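Workshop notebook, student athlete support, Pellville
December 23, 2021
Entry by S. Adams. Topic: study-hours log against the training calendar, end of autumn term 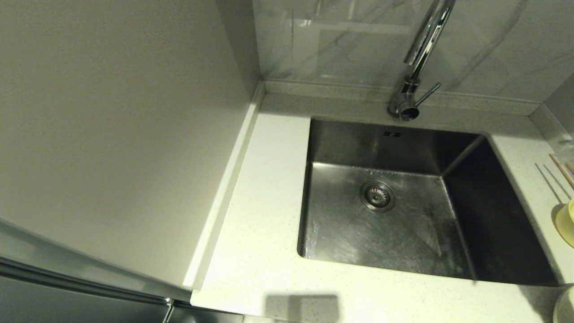
Pulled the full export from the Gumede logging sheet before the term's records get locked. It holds 3448 entries from 124 athletes across all squads. Everything below refers to that export and not to the weekly summaries, which were built on the old column order and should be ignored.

Purpose. The support office wants to know if the fixed evening study block is worth keeping for the spring, or if athletes should be left to log hours where they can. The coaches have views on both sides. My job is to get the data into a state where the question can be looked at.

Cleaning, first pass.
Removed 158 entries. Most were double submissions where the athlete pressed save twice on a phone and got two rows with the same start time. The rest had an end time earlier than the start time. Some of those are plainly sessions that ran past midnight and could be rescued, but the sheet has no date field for the end, so I have left them out and kept them in a separate tab called "late". 3290 entries remain.

Cleaning, second pass.
Squad codes were typed by hand until the drop-down went in. Rowing appears as ROW, Row, rowing, W-row and, for one athlete, "boats". All mapped to ROW-M or ROW-W by roster. Swimming is clean. Cross country and track share most of their roster, so an athlete can be under either code depending on which coach last reminded them to log. I have merged the two for this term. If anyone needs them apart, the roster has to be split by event and that is not a job for the sheet.

Definition of a session. We had been counting anything over fifteen minutes. Coach bus journeys are a problem here. Athletes going to the away meet at Milden logged the whole trip as study, door to door, including the stop for food. I don't doubt that reading was done. Whether four hours of it was done is another matter. For now travel sessions are flagged T and kept out of the totals, and shown on a line of their own.

Observations so far, none of them tested:

— Hours logged drop in the two weeks before a championship and recover slowly afterwards. The drop is sharper for squads with morning and evening training on the same day.
— First-years log more sessions than final-years, but shorter ones. Part of this will be the sign-in rule, which only applies to first-years. Do not read it as effort.
— Athletes who booked a tutor early in term kept booking. Those who first booked after mid-term grades mostly went once. Selection effect is obvious and I can't remove it with what we have.
— The fixed block is well attended when it follows training directly and poorly attended when there is a gap for dinner. Same room, same supervisor.

The last one seems the most useful. It suggests moving the block before we argue about dropping it. Would need the dining hall to hold late plates, and I have no idea who decides that.

Missed classes. Tried to join the log to the travel letters, which are the notes athletes hand to lecturers before an away fixture. Six squads sent theirs in as a proper list. The others sent scans, photographs of scans, or a message saying the lecturers had been told. The join works for the six and is worthless for the rest. Have written a one-page template for spring: name, module, date missed, work due that day, lecturer informed yes/no. Anything longer won't get filled in during the season.

Scheduling tool. Javora trial is still running on the old laptop. It imports the class timetable without trouble and the fixture list badly. A rearranged fixture comes in as a new fixture and the original stays put, so an athlete can appear to be playing in two towns on one afternoon. Reported it. The reply said to delete the old one by hand. That will do for one squad and not for all of them. I would not recommend buying it in its present state, though the clash view is good and the athletes who tried it understood it without being shown.

Check on my own numbers. Recounted two squads from the paper sign-in sheets, women's rowing and men's swimming. Rowing matched. Swimming was short in the export, and the missing rows were all from the week the wireless was down in the study room, when the supervisor kept paper only. Typed those into a tab called "paper" and did not add them to the main count. Whoever merges them should check that the athletes didn't also enter them later from home.

To do
Ask for an end date field in the sheet.
Decide on travel sessions. Suggest a cap per journey.
Send the travel letter template to the squad managers.
Get the dining hall hours for spring, including exam weeks.
Rerun the pre-championship comparison with injured athletes taken out. They log far more hours than their teammates and are pulling the averages up.
Agree the measure we want by the May review. Hours logged is what we have, modules passed is what the office will ask about.

Export and working tabs are in the shared folder under the term name. The raw copy is read-only. Please leave it that way and work from the second one.

S.A.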